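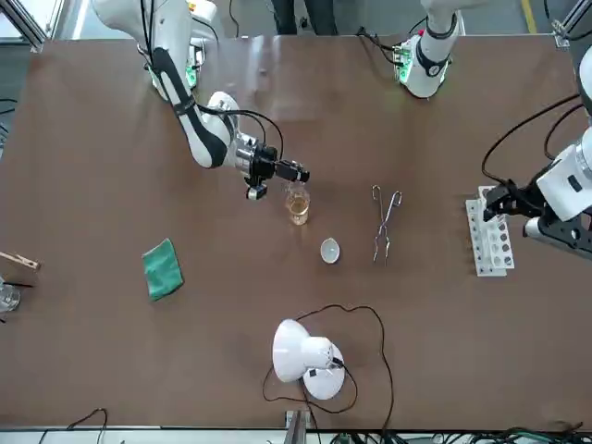

What is meant by small laboratory apparatus?

Small laboratory apparatus is the common name for the hand-sized vessels, holders and supports that are used on a chemistry bench, such as beakers, evaporating dishes, tongs, test tube racks and stirring rods.

Small laboratory apparatus

Small laboratory apparatus (also small apparatus, bench apparatus, or in older catalogs "hand ware") is a group of simple tools for holding, heating, mixing and moving small amounts of substances. The group has no exact border. Most school catalogs include in it everything that one person can carry in one hand and that works without its own source of power. Balances, burners and pumps are usually listed in separate sections, and measuring glassware such as pipettes and burettes is sometimes included and sometimes not.

Contents
1 Vessels
2 Holders and supports
3 Stirring rods
4 Materials
5 Arrangement on the bench
6 Cleaning and storage
7 In teaching
8 See also

Vessels

The beaker is the most common vessel of the group. It is a cylinder with a flat bottom and, in most forms, a small spout at the rim. It serves for mixing, for short heating and for keeping a liquid ready during work. The low form, which is wider, is called the Griffin beaker. The tall form is called the Berzelius beaker. The lines printed on the wall of a beaker show only an approximate volume, and they should not be used when an exact measurement is needed. A 100 mL beaker is a usual size for individual work at school.

A beaker can be lifted by the wall when it is cool. When it is hot it is lifted with beaker tongs, whose ends are curved and often covered with a soft material. Crucible tongs are not a good replacement for them, because their narrow ends can slip on the glass or chip the rim.

The evaporating dish is a shallow open bowl, commonly white and made of glazed porcelain. Its wide opening gives the liquid a large surface, so the solvent leaves quickly and the dissolved solid remains. Typical solutions for it are salt water and copper sulfate in water. The dish is not filled to the rim. Near the end of the evaporation the solid may jump out of the dish in small drops and grains, which is called spitting, and for this reason the heating is made weaker before the dish is fully dry. In many school methods the burner is removed while a little liquid is still present, and the rest is left to evaporate slowly.

The crucible is smaller and deeper than the evaporating dish and is used for solids at high temperature. It normally has a lid. The two vessels are often confused by beginners because they may be of the same material and the same color.

The test tube is a narrow tube, closed and rounded at one end. It cannot stand alone, and so it always belongs together with a rack or a holder.

Holders and supports

Crucible tongs are made of metal and work like a pair of scissors. One end has two loops for the fingers, and the other end has two long prongs, bent at the tips in many models. With them a crucible or a lid can be taken from the heat. Small evaporating dishes are carried with the same tongs, held at the rim with one prong inside and one prong outside. When tongs are put down, the tips should point upward if they are bent, so that they stay clean and do not mark the table.

The test tube holder is used for one tube at a time, usually while the tube is heated. The wooden type has two jaws with a spring between them or behind them. The hand stays at the far end of the handle, away from the flame. Metal holders of bent wire are cheaper and last longer, but they become warm along their full length. Wooden holders become dark at the jaws after some years of use, and this does not change how they work.

The test tube rack keeps several tubes upright. Plastic, wood and coated wire are all common. Many racks have two rows of round holes, and some have also a row of pegs on which washed tubes can dry upside down. Hot tubes should not be placed in a plastic rack before they have cooled. The size of the holes has to agree with the diameter of the tubes: in a hole that is too large the tube leans, and a leaning tube is difficult to label and to read.

Supports for heating, such as the tripod, the wire gauze and the clay triangle, are counted with small apparatus in most lists. The gauze is used under beakers and under evaporating dishes. The clay triangle is used under crucibles.

Stirring rods

A stirring rod is a solid stick of glass or plastic with rounded ends. Besides stirring, it is used to guide a liquid when it is poured: the rod is held against the spout, and the liquid runs down along it without splashing. A rod that is left in an empty light beaker can turn the beaker over if the rod is too long. A simple rule is that the rod should not be more than twice as long as the beaker is high.

Glass rods must not be used for breaking hard lumps. Plastic rods do not chip, but they are not suitable for hot work or for certain organic solvents.

Materials

Borosilicate glass is the usual material for beakers and for test tubes that will be heated. Soda-lime glass is cheaper, and it is found in tubes that are used once for cold reactions. Porcelain is chosen for evaporating dishes and crucibles because it resists strong heat and most acids. It does not resist sudden cooling, and a hot dish must not be put on a wet surface or on cold metal. Polypropylene is common for racks. Tongs are made of steel, nickel-plated steel or brass.

Arrangement on the bench

Manuals give different advice about the order of objects on the bench, but several points are repeated in nearly all of them. Vessels with liquid stand away from the edge. Long tools lie flat, with no handle reaching into the place where people walk. A cloth is kept within reach for small spills of water, and it is kept away from the burner. Spills of acids, alkalis and other harmful substances are treated by the method given for that substance, and an ordinary cloth should not be used for them.

Good light is important when a color change must be seen. A desk lamp with a shade that can be turned is often enough. Its cord should not lie where liquid is poured, and the lamp should be switched on and off only with dry hands. For pale yellow and pale green liquids, a sheet of white paper behind the vessel makes the color easier to judge.

Cleaning and storage

Most pieces are washed with warm water, detergent and a brush, and then rinsed with distilled water. Test tubes need a narrow brush, which must be turned gently, as the metal end may break the bottom of the tube. A crust in an evaporating dish is dissolved by soaking and is not scraped with metal, which scratches the glaze. Crucible tongs are dried immediately after washing, especially at the joint, where rust appears first.

Beakers of different sizes may be stored one inside another only when there is paper between them. Evaporating dishes can be stacked, in stacks of not more than 5.

In teaching

Sets of small apparatus are sold to schools in boxes or trays, with one set for each pair of students. The Brastley tray, which was used in the school district of Fuvham, had a shaped place for every piece, so that a missing piece was noticed at the end of the lesson. The district owned 140 trays. The later Kukden set had the same contents in a flat box without shaped places. It was lighter and easier to stack, but teachers reported that more tubes were broken in transport.

The first lesson with such a set is commonly given to the names of the pieces and to the correct way of holding them, before any substance is used. In many schools this lesson takes place in September.

See also

Beaker
Crucible
Evaporation
Laboratory glassware
Test tube

This article was last changed on 18/08/2024.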